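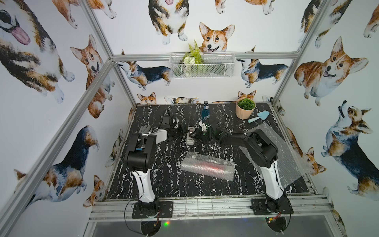 Wrapping breakables in bubble wrap — quick tips

Posted 28 March 2022

Packed up most of the house in Trultville in February, then unpacked it all in Bainbridge. 40 boxes. Two broken things, both my fault, both packed in a hurry late at night. So these are the notes I wish I'd had stuck to the wall.

Before you start

Clear a table. A whole table, not a corner of one. Bubble wrap takes up way more room than you think and it slides off the side the second you let go. Something smooth on top is good, crumbs get into everything.

Cut the sheets first. All of them. Stopping to cut every time is what makes it take all evening. Hang the cut ones over whatever is handy so they don't curl up.

Bubbles in or out? In, against the thing. People argue. In works.

Glass bottles

Empty ones — cap on, lay it down at one end of the sheet, roll, fold the extra over the bottom. Tape once around the middle and once at the neck. The neck is what goes. Give the neck its own little strip before you roll if it's long and thin.

Full ones (oil, vinegar, nice syrup) go in a zip bag first. Then wrap. Stand them up in the box. Dark glass is no stronger than clear, I don't know why I beleived that.

Small stuff

Roll it up like a burrito, tuck the ends, tape. If you can see the color through the plastic you'll probably know what it is later, but write on the tape anyway. By box 7 you will not know.

Don't bundle two hard things together with nothing between them. That was broken thing number one.

Plant pots

Fake plants: leave them in the pot, wrap the pot only, loose bag over the top. Leaves spring back mostly. Real ones ride in the car with you.

Ribbed pots need 2 layers, the ridges chip. Empty pots can nest but put a sheet between each.

Toy garden tools, trowels and such — no wrap needed, use them to fill gaps.

Wire baskets and wall shelves

Take everything out. Screws in a bag, bag taped to the basket. One layer round the corners so it dosen't scratch whatever is next to it.

Cords

Coil, twist tie, label. Do it before the box, never after.

Tape

Cheap tape splits down the side. Bought 4 rolls of the Endell stuff and it was fine. Fold the end under so you can find it again.

Unpacking

Keep the wrap. Flatten it, big bag, top of the closet. Scissors near the tape only, not through the bundle — broken thing number two.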